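I've been running the fundraising side of a small literacy nonprofit for longer than I like to admit, and for most of that time our donor list lived in a spreadsheet with 2854 rows and a tab called "OLD DO NOT USE" that we all used. Last February we finally moved to Grindow, the donor and event tool a few of the other groups in Flukstead had been talking up. We've now had it through one spring gala, one fall appeal and a very messy book drive, so I feel okay giving it a proper review.

Getting started was easier than I feared. You upload your list, it guesses which column is which, and you fix what it got wrong. It got our phone numbers wrong (it thought they were gift amounts, which gave me a very happy ten seconds). The duplicate finder is great! It caught 93 doubles on the first pass, including one couple we'd been mailing three times every Christmas under three spellings. I still had to merge them one at a time, and I'd love a button for "yes, obviously, all of these." It took me two evenings and a lot of tea.

The thank-you letters are what sold our board chair, Noeline Bright. You write one template, drop in the name and the amount and what the gift was for, and the letters come out the same night the gifts are entered. We used to run three weeks behind. Noeline likes to add a line by hand on the bigger ones, so we print those with extra space at the bottom, and Grindow lets you flag them so they land in a separate pile. Small thing, but she's mentioned it at every meeting. 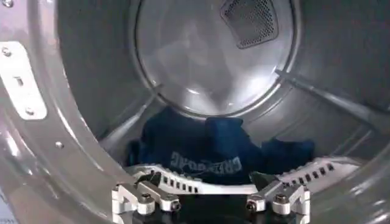 Now the gala part, which I have more mixed feelings about. The ticket page looks nice on a phone and people bought without calling me, so that's a win right there. Seating, though. You drag little circles onto little tables, and if you let go a hair too early the guest goes back to the bottom of the unassigned list. I lost the whole Fitzsimmons table that way at eleven at night and had to dig them back out by last name. There is an undo, but it's tucked in a menu under "history" and I only found it the following week.

Check-in on the night was smooth. We had two tablets at the door of the Prinidley Hall and the line never got past the coat rack. One tablet dropped off the wifi during the rush and kept right on going, then caught up by itself later — I'd been bracing for that all day and it was fine. Bidding for the silent auction was fine too, although a few of our older guests wanted paper, and next year I'm just going to put paper out and type it in myself.

Reports are the weak spot. There are lots of them and most have names that don't tell you much. "Giving summary," "Gift summary" and "Summary of giving" are three different things. I wanted one number for the board, what the book drive brought in after costs, and I ended up exporting everything and doing it the old way. (It was $3404, by the way, and we were thrilled.) Once you've built a report you like you can save it, so it does get better, but the first month was a slog.

Support is by email and chat. Chat is quick in the mornings and pretty much asleep after four. I had one real problem, a batch of receipts that went out with last year's date on them, and they sorted it out within a day and helped me write the note to donors. I was impressed with how kind they were about it, given that I was the one who'd picked the wrong template.

On price, we pay $48 a month on the small plan, which covers three logins. A fourth person means moving up a tier, so our intern shares mine, and I suspect lots of little places do the same. Texting costs extra and we skipped it.

Would I switch again? Yes, and I'd do it in the summer when it's quiet. If you mostly need a clean list and prompt thank-yous, I think you'll be really happy with it. If your year hangs on one big seated dinner, ask for the trial and spend an hour moving those little circles around before you pay for anything.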